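Programs > Food and Home > Funded projects > Progress reports

Print this page | E-mail this page

Jurnen home cooking courses, Bidedley: second progress report to Grerance

Prepared by Vitória Torres, course coordinator
Covers the period to the end of March

Thank you again for backing this. The first report was mostly about waiting for things (the oven, the gas fitter, the insurance certificate) and I'm so glad to be writing one that is mostly about food. The courses are running, people are coming back, and we have cooked 603 serves of dinner since the last report, nearly all of which went home in somebody's container and got eaten in front of somebody's telly. That figure comes from the whiteboard by the sink, where each group writes up what it packed before the lids go on.

Where we are up to

Three of the four courses in the original plan have now started. "Dinner from the Cupboard" has finished its first run and is well into its second. "Cooking for One" started late but filled in a week. "Family Lunches" is the newest and still a bit wobbly, and I'll come to that. The fourth, on eating well after a hospital stay, hasn't begun. I had hoped it would be under way by now, but the dietitian who was going to lead it has taken a job out of the district and I'd like to find the right replacement before we put up posters.

We now have some 20 regulars on a normal week, spread over the evening and Sunday sessions. The application said we would be happy with a dozen by this stage! The Sunday session was not in the plan at all. It came out of a chat at the door in the first fortnight, when two shift workers said they loved the sound of it but would never make a weeknight. We tried one Sunday at 10 am, it was packed, and it has stayed.

What people are cooking

The big change from the plan is that we have cut the number of recipes almost in half. The draft program had a new dish every week, and by week three everyone was enjoying themselves and no one could remember what they had made. Now each group cooks a base dish twice, a week apart, and changes it the second time. Lentil soup becomes a thick lentil sauce for pasta. A tray of roast vegetables goes into a frittata. The second go is where the learning happens, as far as I can tell, and you hear it in the room – people start arguing about how much cumin.

Leitão, the greengrocer on the corner, has been wonderful. They sell us seconds at a fixed box price and ring on the morning of class to say what's in it, so the menu bends around the box. We have had a glut of zucchini, then a glut of eggplant, and then one very strange week of almost nothing but celery and pears. (The celery and pear salad was a hit. I didn't see that coming.) Cooking from a mystery box was meant to be a once-a-term activity and it has quietly become the way the whole thing works.

Salt and sugar have been good talking points too. We put no rules on anyone. What we do is have people read the backs of the jars they already buy, side by side, and then make their own version of one of them. Pasta sauce and satay sauce were the favourites. Several people have told me they've stopped buying one jar or another, and one man told me firmly that he likes his jar better and will be sticking with it, which is fine by me.

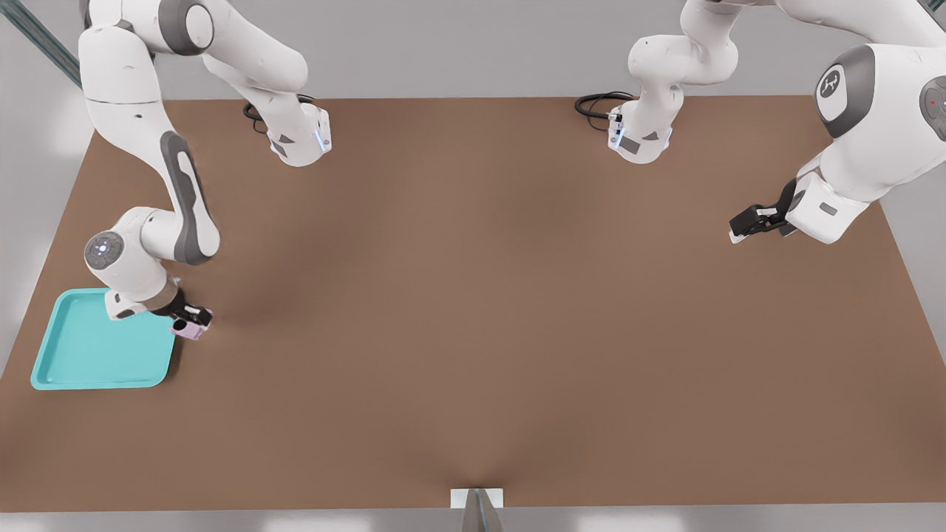
The Cooking for One group deserves its own mention, as it was the course I was least sure about. Most of the people in it are over sixty and many had cooked for a household for decades, so they didn't need to be shown how to brown an onion. What they wanted was permission to make less. We spent a whole evening on freezing – what goes flat, what comes back well, how to label things so you don't end up with a freezer full of orange blocks – and it was the noisiest class we've had. They now stay back and swap portions with each other. I'd love to claim that as part of the design, but they just started doing it.

Family Lunches has been harder. The idea was parents and children at the bench together, and the trouble is simply age. A five-year-old and an eleven-year-old do not want the same task, and when the younger ones got bored the older ones got silly. We paused it for two weeks and have split it into a short after-school session for the little ones, with a lot of wraps and dips, and a longer one for the bigger kids, who are ready for a proper knife. The first pair of sessions in the new shape went much better. I'd like another month before I tell you it's fixed.

Money

We have spent $3125 of the grant in this period. The larger part went on equipment: two decent stockpots, knives, chopping boards, a second set of scales and the containers. After that came food, then printing, then the hall hire for Sundays, which I had not budgeted for. I moved the hire out of the line for guest cooks, as agreed with your office over the phone. Food costs are below what we allowed for, all thanks to the Leitão boxes, though I'd expect them to creep up in winter.

One thing I got wrong was the knives. I bought a cheap set first and they were hopeless by the third class, so there is a small amount in the accounts for knives twice. The new ones were dearer and hold an edge.

The recipe booklet

The Jurnen booklet is done and I'm really proud of it. We printed 200 copies on plain paper with a stapled spine, so it lies flat on a bench and it doesn't matter if you spill on it. Each page has the base dish on the left and the second-week changes on the right, and there is a blank strip at the bottom for your own notes. Copies have gone to everyone in the courses, to the library and to the waiting room at the medical centre, and the library has already asked for more.

If we reprint, I would make the type bigger and fix page nine, where the oven temperature for the frittata is far too high. We've been correcting it by hand with a biro in the meantime.

What hasn't gone to plan

Apart from the hospital course and the knives, the main problem is storage. We have one cupboard. Everything has to be packed into it after class, and the person on the late shift of washing up gets the worst of it. A second cupboard has been promised and I'm following it up.

Transport is the other one. The last bus leaves Bidedley at 8.40 pm and our evening class finishes at half past eight, so anyone on the bus leaves with their coat half on and misses the eating. Next term we'll start twenty-five minutes earlier. I asked the group and they were all for it, apart from one person who finishes work at six and will be coming in a little late with our blessing.

Feedback

We ask people two questions on a card at the end of each course: what have you cooked at home, and what would you change. The answers to the first are lovely to read. One card just says "soup, soup, soup". Another person has made the roast vegetable frittata for her sister, her neighbour and her book group. The answers to the second are mostly about wanting more time, and more baking. I've held off on baking so far as it eats the whole session, but I think we could manage a bread evening once the ovens are serviced.

Next steps

Before the next report I plan to have the new start time in place, a leader for the hospital course, a winter version of the box menu (pumpkin is coming, whether we like it or not) and a corrected page nine. I would also like to talk with you about whether unspent food money could go towards a second-hand chest freezer. It would let us cook ahead for the weeks when the box is thin, and the Cooking for One group have plans for it already.

Anyone from Grerance is welcome at any class. Come hungry, and bring a container.

Vitória Torres

Print this page | E-mail this page

Comments (4)

Maree D.
I'm one of the Cooking for One crowd and we are not THAT noisy. The freezer talk was terrific. I've dated everything in mine and thrown out a bag of something from before the renovation.

pk_bidedley
Is there a spot in the Sunday class next term? My son would come too, he's 17.

Vitória Torres
Yes please, both of you! Put your names on the sheet at the library desk and I'll ring you.

Glenys
Made the frittata from page nine before I saw this. Can confirm about the oven. The middle was nice.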